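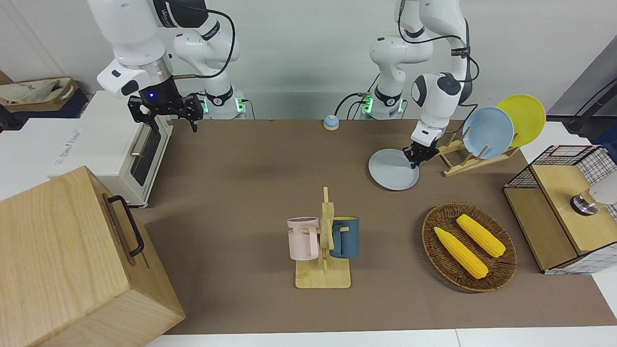 Kitchen arms on a worktop - house rules and tips

Updated 12 September 2018

Quick page, will tidy it up when I get a minute. Rekha Mudaliar asked for the rules in one place so people stop ringing me. These are for two arms working at one table with ordinary crockery. Bigger kit, read your own manual.

Before power on

Sleeves up, lanyards off, hair tied. Both arms parked. Find the stop button and put your hand on it - don't just look at it. If you have to lean across the table to reach it, it's in the wrong place. Move it.

Check the cables by hand. Enough slack for the full reach, not so much that a loop can hook a mug. Loops are the thing that gets people. Re-wrap every January whether it looks tired or not.

Laying out the table

Tall things in the middle, where both arms can go round them. Mug tree is fine there. One mug each side, same height, or it tips when you take the first one off.

Toaster oven at the end, unplugged unless the job is toast. Door shut. Nothing goes on top of it, ever, it is not a shelf.

Dish rack towards the back with a clear patch of table in front. The arm needs somewhere to bring a plate down if the grip is poor. Leave a hand's width more than you think.

Baskets - low and wide. Corn, lemons, bread rolls, all good. Nothing that rolls unless it's in a basket. Grurkwood sell a nice heavy one but any old wicker will do.

Cover the back of the table with brown paper or cloth. Tape it down. We didn't, once.

Plates

Grip at the rim, one side. Lift a little, stop, look. Then carry on. Most breakages at Tudotstead were plates lifted straight up to full height in one go, and the log has 43 of them.

Speed limit near crockery is 100 mm a second. Empty hand in open space, 300. Dont argue with me about this, argue with Natalie Kettle, she wrote the sheet.

Wipe the gripper pads before plates. Greasy pads are no good. Washing up liquid, warm water, dry cloth. No spray polish!! It leaves a film and you will be sweeping up.

Chipped plate = bin. Not "keep for practice".

Two arms, one table

Only one arm over the rack at a time. The other waits, open, up out of the way. Waiting over the oven is OK if the oven is cold, otherwise park it properly.

Never hand things arm to arm over the mugs.

Green lights at the base on ours mean ready. Ready means it can move, so treat it as moving. Other makes use other colours - the Pálfi card is stuck inside the cupboard door, read it.

People

Hands stay off the table while either arm is live. Want to straighten a plate? Stop, wait, straighten, step back, say "clear" out loud. Feels daft. Do it anyway.

No kids past the tape. No tea on the worktop, that includes me.

After

Park, power off, then clear up. In that order. Write up drops and near misses the same day, even the boring ones. Zururik form 154, paper copy is fine, pencil is fine, blank is not.

Spare pads are in the drawer under the kettle. Tell Rekha when you take the last pair so she can oder more.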